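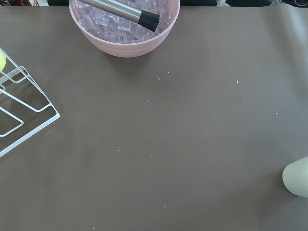
Widwood Opens Summer Cold Drinks Course to Home Cooks

PRIVOSITZ, April – Widwood, the community cooking school on the old mill road in Privositz, will open its summer course in cold drinks to the general public for the first time. Until now the course was offered only to people already working in cafes and small restaurants.

The course runs for 17 evenings and covers iced tea, cold-brewed coffee, fruit syrups, lemonades and yogurt drinks. Classes start at 6:30 p.m. and end by 9 p.m. There are 53 places. Half are held for residents of Privositz until the end of May, after which any that are left go to the waiting list.

"We kept getting calls from people who wanted to make a decent pitcher of iced tea at home and didn't need a certificate for it," the school said in a statement. "The recipes are the same ones we teach to cafe staff. We have cut the sections on pricing and stock control and added more time for practice."
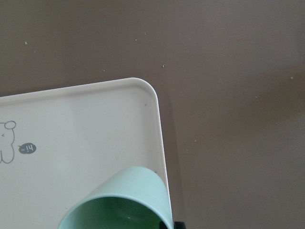
Widwood Press Office

Supplies for the course come from two firms. Kılıçarslan, a family tea and dried fruit importer, is providing black tea, hibiscus, sour cherries and apricots. Nururex, which makes home water filters and ice trays, is lending equipment for the teaching kitchen and paying for 2 full scholarships. Scholarship applicants must be 18 or older and should send a short letter saying why they want to attend. No cooking experience is needed.

The first four evenings deal with water, ice and sugar. Students will compare filtered and unfiltered water in the same tea, learn how fast different sizes of ice thin out a drink, and make a plain syrup that keeps in the refrigerator. Tea and coffee follow. The last part of the course is given over to fruit, and the order of those classes may change depending on when local berries come in.

Widwood has set aside a budget of 800 recipe booklets. Each student gets one at the first class. The rest will be handed out at the Privositz summer market and at the public library, where they will be free while they last. The booklet lists all measurements in both cups and milliliters.
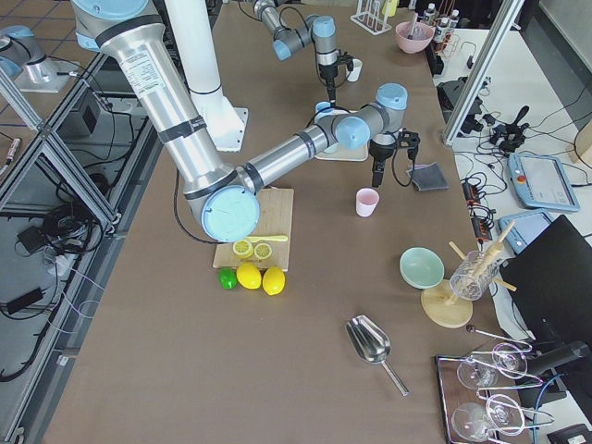
A work table with a cutting board and a small white cup.

Students should bring an apron and a lidded jar or bottle for taking drinks home. Knives, cups, strainers and pitchers are provided. Anyone with a food allergy is asked to note it on the registration form, as milk, almonds and sesame are used in several recipes.

The school building is step-free from the parking lot entrance. The number 2 bus stops across the street, and the last bus back to the town center leaves at 9:40 p.m.

Registration forms are available at the Widwood front desk and at the Privositz public library. The desk is open from 10 a.m. to 4 p.m. Fees can be paid in full or in two parts, with the second part due before the ninth class. Refunds are given up to one week before the course begins.

About Widwood

Widwood is a nonprofit cooking school in Privositz. It teaches evening and weekend classes in baking, preserving and everyday cooking, and trains kitchen staff for local businesses.

Press contact: Widwood Press Office, Privositz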